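Home Processors Cart Decks Parts Used Gear Contact

Flamudico 90 Stereo Broadcast Processor

19 January 2023 | By Washington Aguiar

The Flamudico 90 is a five-band audio processor for small FM stations, and for the sort of internet station that would like to be mistaken for one. It takes whatever your board sends it, levels it, limits it and hands it to the transmitter sounding as if someone in the building had a plan.

It does this in one box, two rack spaces high, with real knobs. There is no app. You can't adjust it from the beach, and neither can your program director, who has asked us twice.
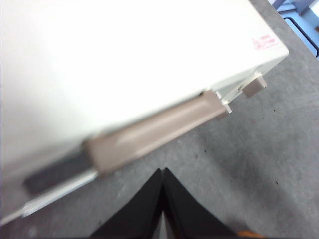 Reading time: 3 minutes

What it does to your sound

Five bands of compression sit behind a slow, wide-band leveler. The leveler handles the gap between your morning host, who swallows the mic, and your evening host, who seems to be calling in from the parking lot. The five bands then even out the music, so a thin old 45 and a current single can sit side by side without the listener reaching for the volume.

After that comes the final limiter. We tuned it by ear over one long June at Lesthorpe, where we run a low-power test signal and where the neighbors now know a great deal of soft rock. Set in the middle it is loud enough for most markets. Turned all the way up it will beat the station across town, and your audience will be tired by the second song and won't know why.

Presets

The unit ships with a handful of factory presets. Gold is gentle and suits oldies. Rhythmic has more low end than you need, as requested. Talk takes the bass out of men who are proud of it. Ongart is named after the engineer's hometown and is what we would use on nearly everything, though the name has hurt its popularity. You can save your own settings over any of them except Gold, which is locked after an incident with a beta unit.

Jingles and sweepers

Most jingle packages arrive already squashed flat. Run them through a second processor and they come out sounding like a door buzzer. The 90 has a bypass trigger on the back panel that eases off the compression while a cart is playing, then brings it back over the next song's intro. Wire it to your automation's relay output. If your automation has no relay output, there is a front panel button marked EASE, and somebody can be paid to press it.
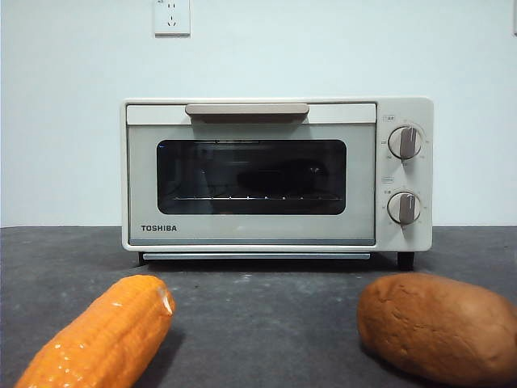
Washington Aguiar
Product Manager, Broadcast Audio

Connections

Balanced XLR in and out, AES digital in and out, and a composite output for stations that feed the exciter directly. The headphone jack is on the front and has its own level control. It does not follow the main output - we did that once, on an earlier model, and we have heard about it since.

Replacing a Kostumis 786

A lot of our orders come from stations retiring a 786. The 90 drops into the same rack space and uses the same audio connectors, but the remote port is wired differently, so order the 794 adapter cable with it. Plugging the old remote straight in won't damage anything. It will put you in mono until you unplug it.

Keep the 786 on the shelf as a backup. It still works, and you know what it sounds like.

Ordering

Units are built in small batches and tested overnight on program audio before they ship. Rack screws are included. The manual is printed, has an index, and covers setup from a cold start in the first chapter. Call or write with your station format and transmitter model and we'll load a starting preset before it leaves the bench.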